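# Zokmont Chess Evenings: your questions, answered

So many of you wrote in after the August open house that we finally put everything in one place. If yours isn't covered, grab Lucero Escobar at the door or drop us a note. We love getting questions (really!).

**Do I need to know how to play?**

Not at all! Plenty of our regulars learned the moves right in our back room, some of them well past retirement. Come at 6:30 and Naveen Sisodia will sit down with you before the main games start. He begins with pawns only, which sounds dull and is a blast — you'll be plotting and sneaking by your second round.

**How old do kids have to be?**

Seven and up for the evening group, with a grown-up somewhere in the building. Younger brothers and sisters are welcome to hang out in the reading corner, and there's a giant floor puzzle that keeps most of them happy.

**What does it cost?**

Your first visit is free. After that it's $4 a night, or $11 for a family, however many of you there are. Cash or card both work. The money goes to rent, tea and the occasional lost bishop.

**Should I bring my own set?**

Only if you'd like to! We have enough for everyone, and a few folks just love playing on the one from home. Folding boards are the easiest to carry on the bus, and they open out flat enough for a proper game.

If you're learning, try setting up small endings with only a few pieces. Umesh Bansal swears by this, and he's beaten me often enough that I've stopped arguing. King and rook against king is a great first one, and you can run it over and over in the time a full game would take.
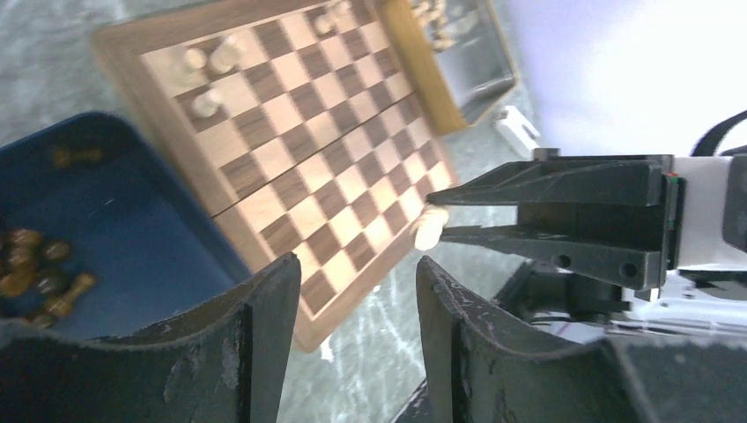
*A folding board with only a few light pieces standing, and more in the box beside it.*

Once that feels easy, move on to king and pawn endings. They look so simple and they are so deep! I've been at them for years and still get the tricky ones wrong.

**Do you use clocks?**

Sometimes. Casual tables don't. The ladder games use 70 minutes each for the long format, so those start promptly at 7. If you've never touched a clock, ask Finn Grube for a five-minute practice game first. You'll forget to press it. Everyone does.

**What's the ladder?**

It's a friendly ranking that runs all season. You challenge someone a few places above you, and if you win, you swap spots. Vandana Yadav keeps the list on the corkboard and updates it at the end of the night. You can join or drop out whenever you want.

**Can I just watch?**

Of course. Please don't comment on a game while it's going, even if you've spotted something gorgeous. Save it for afterward, when the players usually can't wait to talk it over.

**Is there parking?**

The lot behind Shukla Hall is open to us after 6. It fills up fast on concert nights, so try the side street by the bakery. Bikes can come inside, in the hallway past the coat hooks.

**What time do you finish?**

Doors close at 10. Ladder games still going by then get written down and picked up next time.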